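Sarklow Family Room: progress report to the Gotell Fund
Period to the end of May
Prepared by Edith Cuadros

Where the money stands

The grant was 3,000 pounds and most of it is spent. Shelving and the second-hand cupboard took the largest share, followed by washing costs. I was against buying the cupboard and I still think the old one would have done with new hinges, but it is in, it closes, and the receipts are attached.

What we said we would do

The application promised a lending and swap service for baby clothes and small household textiles, open 2 mornings a week, with every item sorted by type and size before it went out. The mornings have happened. The sorting is another matter.

Despina Politis set up the scheme: clothes arrive in bags, get washed, and are then put out in trays on the tables so that parents can look through them. On paper each tray holds one kind of thing. In practice I find the trays fill with whatever is small. Eliécer Espinoza wrote proper labels in April and for a while they were obeyed.

Attendance

We had 15 families on the list by the end of the period. The application hoped for more, and I would be wary of anyone who tells you the figure will double once the Tristoswood bus is running again. Families come when they need something in a particular size. If we haven't got it, they don't come back the next week to check.

Sorting and storage

I asked for a plain account of how things are being put out, and I am not persuaded the system works yet. Small knitted things, a bow-shaped piece and a soft packet with Chinese-style writing on it were sharing one tray. Auður Hauksdóttir argues that parents like a mixed tray and enjoy the rummage. Perhaps they do, but it makes pairing socks very slow, and packets need to go in the cupboard where someone can find them. The cartoon tablecloth, at least, has made the tables look less like an office.
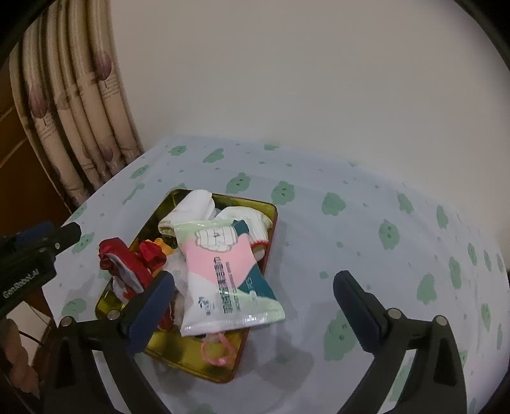
What happens next

Hernán Urrego will try one table with the trays strictly divided until the summer break, and leave the other as it is. We will then see which one is emptier at closing. Packets of any kind go to the cupboard from now on.

The Mok washing machine is under guarantee until the autumn, so no repair costs are expected. I am not asking for further money at this stage. I would like to see the divided table tried before anyone writes another application.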